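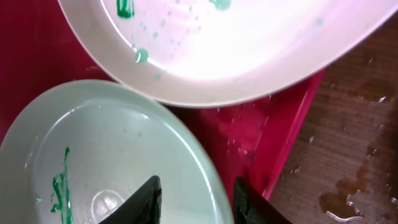
2019年7月23日 水性絵具の結合材比較(緑系・続き)

前回のメモでは結合材をアラビアガムに固定していたが、乾燥後のひび割れが残ったままなので、今日から膠とメチルセルロースを並べて見る。顔料は緑土、酸化クロム、フタロシアニングリーン。紙はDristdaleの中厚口、サイズなし。January入荷分の残りを使い切ってから新しい束に移る。新旧でサイズの効き方が違う可能性があり、混ぜると後で読めなくなる。

1. 顔料ペースト
顔料は水だけで先に練り、結合材は後入れ。緑土は水を吸うのが遅く、練り始めは足りているように見えても、時間をおくと固くなる。あとから水を足すと分散が崩れるため、最初から柔らかめに合わせて一晩寝かせたものを使用。酸化クロムは問題なし。フタロは相変わらず水を弾く。エタノールを数滴垂らしてから水を入れる順に変更したところ、粉浮きは消えた。練り板はガラス、マラーは小さい方。大きい方は底面の目が摩耗していて、端に粗粒が残る。再目立ては未着手。

2. 結合材
アラビアガムは既存の原液をそのまま使用。防腐剤入り。表面に膜なし、臭いなし。
膠はAtardの粒膠。冷水で膨潤させてから湯煎、沸騰はさせない。前にラウリットセンさんが直火で溶かした分は塗膜が弱く、比較から外してある。ラベルに×印のある瓶は使わないこと。
メチルセルロースは熱湯に振り込んで分散させ、冷やしながら撹拌。透明になるまで待つ。気泡が抜けないうちに混ぜると、塗膜に小さな穴が出る。

3. 塗布と乾燥
各組み合わせにつき試験片3枚。平筆で一方向に引き、返さない。乾燥は棚置き、扇風機なし。午後は湿度が高く、膠の乾きが特に遅かった。室温と湿度は壁の記録紙を参照(リケルメさんが交換済み。ペンのインクが薄いので読み取り注意)。

4. 所見
アラビアガム/緑土:厚塗り部にひび。前回と同じ位置、筆の入り口に集中する。グリセリンを足せば減るのは分かっているが、足すと表面がべたつき、重ねた紙が貼り付く。今回は無添加で通した。
膠/緑土:ひびなし。艶は低め。色はやや暗く沈む。元の土の色に近いのはこちら。
膠/酸化クロム:良好。指で擦っても色移りなし。濡らした綿棒では移る。
メチルセルロース/緑土:乾燥後の表面は均一だが、白っぽい。顔料に対して結合材が足りないのか、薄塗りすぎたのか区別できず。濃度を上げて再試験。
メチルセルロース/フタロ:筆むらが強い。塗布中に伸びず、筆を離した線がそのまま残る。現状では使えない。
アラビアガム/フタロ:発色は一番強い。縁に濃い線が出る。絵具としては普通の挙動だが、色見本にするなら測色位置を中央に固定する必要がある。

耐光試験用には、膠とアラビアガムの試験片だけを切り出した。半分をアルミ箔で覆い、南側の窓に固定。回収は6週間後。覆った側に結合材の記号、裏に顔料名を鉛筆で記入。油性ペンは裏抜けするので不可。

5. 洗い
絵具の付いた器は乾く前に水を張る。膠が固まった場合はぬるま湯、こすらない。酸化クロムとフタロの洗い水は流しに捨てず、沈殿用のバケツへ。上澄みを取る前に一晩静置。布で拭いた分も燃えるごみに混ぜない。 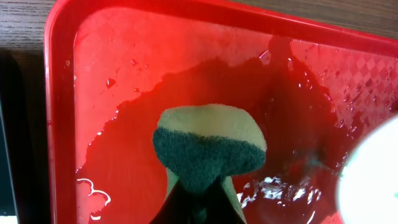 赤いトレイの水。縁は不規則、上側に乾いた面。

紙の濡れ方についても少し。サイズなしの紙は滴を置いた瞬間に吸うため、接触角では比べられない。代わりに、滴が広がりきったときの径を二方向で測る。漉き目方向の方が長く出る。縦横比で見れば紙の違いは拾えそうだが、滴の量が揃わないと意味がない。スポイトでは揃わず、マイクロピペットに変更。先端を紙に触れさせると径が大きく出るので、触れる手前で落とす。Pitdenの紙は繊維が短いせいか方向差が小さい。ただし測った枚数が少ないため、まだ表には入れない。

ボガレさんから、サイズを自分で引いた紙でも同じ比較をしたいとの話。ドーサの濃度を2段階にして、明礬ありとなしで分ける案。明礬は酸性側に寄るので、長期保存の見本には使いたくない。なしを主、ありを参考とする。

残り
・マラーの再目立て
・メチルセルロース濃度変更分の塗布
・測色計の白色板の清掃。前回値とのずれを先に確認
・粒膠の在庫、袋の底に少し。次もAtardにするかはカウイーさんに確認
・ンナジさんに貸した目盛り付きビーカーの返却待ち

追記:夕方に棚の膠/緑土を見たところ、端が反っていた。紙が薄い側へ引かれている。重しは完全に乾いてから載せる。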